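Folding dark clothes on the bed: my tips for sweaters, hoodies and printed T-shirts

Filed under: Laundry and closets

Since I moved to Ollusham I do all my folding on the bed. Our flat has no table big enough, and the ironing board is too narrow for a sweater. Some people wrote to me after the page about drying racks and asked how I keep black clothes tidy, as most of my wardrobe is black. So I collected my habits on this page. Some of them I learned from my mother, some from the neighbours, and a few from my own mistakes.

Before you begin

Make the bed first. It takes a moment, and if you fold on an unmade bed, the duvet makes hills and every fold goes crooked. Pull the blanket tight at the corners and smooth it with your forearm, not only with the hand.

Bring the whole basket and empty it on the side near the wall or window. Keep the middle of the bed free for the work, and put the finished pile at the foot end. I always move in the same direction, from the pillows down to the feet, and so I never fold the same shirt two times.

Wash your hands, and wait until the hand cream has gone in. On black cotton the cream leaves a grey mark which you will see only in daylight.

Daylight is also the best lamp. In June I can fold at 9 in the evening without any light on. In winter I do it before lunch, or I use the bedside lamp and put it low, so that it shines from the side over the cloth. From the side you see the creases and the lint much better than from above.

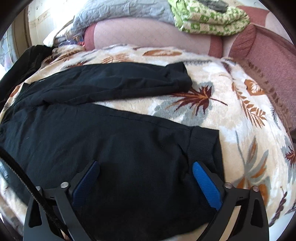 Black on black is the hard part of this work. When two dark pieces lie one on the other, the eye does not find the border, and you can easily fold a sleeve of one sweater into the body of another. My solution is to fold dark things on a light cover. I use a fleece blanket with a cream and beige ground and big plant motifs, and against it the outline of a black knit is clear, so you see at once if the hem is straight. Where black lies over black the blanket cannot help you. There you must use the fingers. Feel for the seam, then for the ribbed edge, and follow it until you know which piece you are holding.

One warning about fleece. It gives lint, most of all when it is new. Wash the blanket alone a few times before you put good wool on it. If you have a smooth cotton bedspread in a light colour, this is better still, but mine is in the wash as often as it is on the bed.

Knit sweaters

Lay the sweater with the front down. Close the buttons if there are any. Smooth from the centre out to the sides, and do not pull, because soft knit stretches and then it keeps the wrong shape on the shelf.

Fold one sleeve straight across the back, so it makes a horizontal line with the shoulders. Fold the second sleeve over the first. Many people turn the sleeves down at an angle, and this also works, but it makes a thick place near the waist. After that, fold the sides in a little and bring the hem up to the neck in one fold for thick sweaters, or in two folds for thin ones.

If the hem is ribbed, do not put the fold line on the rib. It will stand up like a collar for the whole next day when you wear it.

Never hang heavy knit. My neighbour Vidar Bråten hung a black cardigan on a wire hanger for one winter, and it got two small horns on the shoulders. We steamed them over the kettle and they became smaller, but they did not go away completely.

Hoodies

The hood is what makes the pile fall over. Lay the hoodie face down, put the hood flat on the back, and tuck the cords inside it. Then fold the sleeves over the hood so they hold it. Fold in three parts from the bottom. Big hoodies I keep at the bottom of the pile, small ones on the top.

With a zip, close it up to the neck and fold so that the metal lies inside. An open zip will catch on the knit beside it, and a pulled thread in black wool is very difficult to repair nicely.

T-shirts with a print

Printing does not like a sharp fold. If the letters are on the chest, try to fold the shirt around the print and not through it. I use a piece of thin card from an old shirt package. Lay the card on the back under the neck, fold the sides over the card, pull the card out, and bring up the bottom. The print then lies flat on the front of the packet, and you can also recognize the shirt in the drawer.

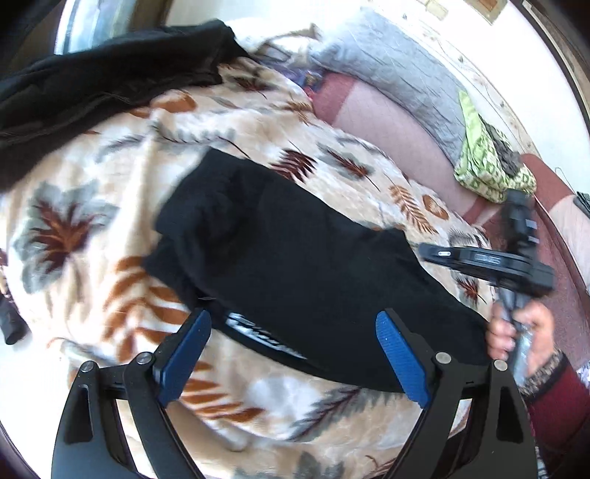
When the print goes near the hem or over the side, there is no way to save all of it from the fold. In this case roll the shirt softly from the bottom, like a towel. A rolled print gets waves but not a hard white line. And never iron on it directly! Turn the shirt inside out, or lay a tea towel between.

The same goes for thin dark trousers with a small logo. Put them leg on leg, fold once at the knee, and roll the rest.

The pieces you do not want to fold yet

There is always a jacket or sweater which was worn once and is too clean for the wash. I allow a pile of these on the bed only while I am folding. At the end each one gets a decision: hook, chair or basket. Lalit Bhardwaj, who had the room before us, left five good hooks behind the door and I thank him for them every week.

Straps and belts I fold last. Roll them from the buckle and put them in the sleeve of the thing they belong to. If you leave them loose on a blanket with a busy pattern, you will look for them in the morning.

Lint

A wide tape roller is fine for cotton, but on soft knit it pulls the fibres up. For knit I use a damp rubber glove, and stroke always in one direction, from the shoulder to the hem. The lint collects in little sausages which you can pick off with the fingers. Do the blanket also, or everything comes back.

Storing

My drawer is 60 cm wide and takes two rows of sweaters next to each other. Pack them standing, with the round fold up, and leave a hand's width free. When the drawer is full to the edge, you will pull out one thing and three others come with it.

Dark clothes fade on the fold if the sun reaches them. An open shelf opposite a window is a bad place. If you have no choice, hang an old pillowcase over the front of the shelf, and change the order of the pile when the season changes.

For the smell I put a piece of plain soap, still in its paper, in the back corner. Cedar is good too, but rub it with sandpaper when it has lost its scent.

Next time I will write about fitted sheets, which three readers have asked for. If you have a good way with long cardigans, please leave it in the comments, because mine are still a mess.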